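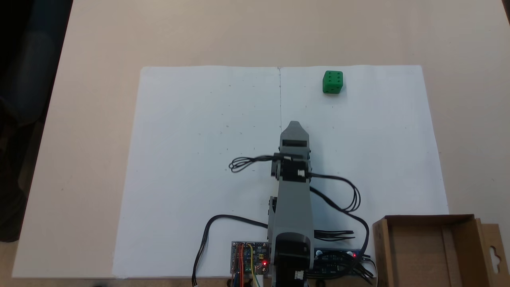
Why does the arm twitch hard to one side when the servo board gets power, even though no program is running?

The servos wake up before anybody has told them where to be. For a moment the signal lines float, the servos read that as an opinion, and the arm goes there at full speed. Hold the outputs off until the controller has finished booting, then send a known position before switching them on. The rest of this ticket is how I got to that paragraph, at considerable length.

Ticket 1434
Project: Stilov desk arm
Opened by: Corey Ruawai
Priority: was Low, then it hit me, now High
Status: Closed (see the last entry before arguing)

Reported problem

Arm swings right on power-up, fast, before the Treloar script has even been started. It goes as far as it can, stops, and buzzes. If I then start the script it goes home politely and spends the rest of the session picking up dice as if none of this had occurred. First seen in February. I put it down to static, because I put everything down to static.

The swing has enough in it to throw a die off the table and to leave a mark on a knuckle. It is a small arm. I would still like it to stop.

Entry 1

Power-cycled a bunch of times with the gripper empty. It swings on most starts, but not all of them, and I can't find a pattern. Swapped the base servo for the spare. The spare does the same thing, with a slightly different whine. Put the original back.

Entry 2

Blamed the wiring, with reason. The cable runs on this thing look like something you'd pull out of a shower drain. Reseated every connector at the servos and at the driver board, and checked each one for the right way around. All fine. Red LEDs on both boards, which tells me both boards have power, a thing I already knew from my knuckle.

Moved the loops out of the way of the elbow while I was in there. No change to the fault, but one cable had been rubbing and I'll take it.

Entry 3

Asked the Skollent forum. Three replies. One said bad ground, one said buy a better arm, one was from somebody with the same problem who wanted to know if I'd fixed it.

Checked the ground anyway. Controller and servo board share one, and it's solid. Ran a second ground wire to be sure. Still swings.

Entry 4, 11:40 p.m.

Pulled the signal wires from the servo board and powered up with only the supply connected. No swing. Put them back, powered up, swing. So the supply is innocent, and I owe an apology to the Pusard brick, which I had already described to several people as garbage.

Also tried turning on the controller first, waiting for it to boot, and then giving the servos power. No swing, every time. It only happens when both come up together, and both come up together because I wired them to one switch to be tidy.

Entry 5

Read the startup code, something a smarter person would have done in Entry 1. The script turns the outputs on first and loads the home position second. Between those two lines there's a wait of 900 milliseconds, with a comment in my own handwriting, so to speak, that reads "settle time — don't touch." I have no memory of this and no idea what was supposed to be settling.

So there were two problems standing on each other's shoulders. The board's outputs are loose while the controller boots, and then my script enables them with whatever junk value is left over and goes off to think about it.

Fix

1. Added a pull-up resistor on the output enable line, so the servo outputs stay off until the controller says otherwise.
2. Startup order is now: load home position, then enable. The wait is gone. Nothing has missed it.
3. Home for the base joint is 145 in the config, and the script now refuses to start if that value is missing. It used to assume zero, and zero is hard right.
4. Servo power has its own switch. The tidy single switch is in a drawer.

One thing the fix doesn't do: a hobby servo can't be told to get to its first position gently, as it doesn't report where it is. If the arm was left somewhere odd, it will still go home briskly. Park it before you shut down, and keep hands off the paper until it has homed.

Closing entry

Cold starts, warm starts, and yanking the plug mid-move and putting it back: no swing on any of them. The base still gives a small tick when servo power comes on. I've decided that's its personality and it is out of scope.

If you're reopening this, write down which switch you turned on first.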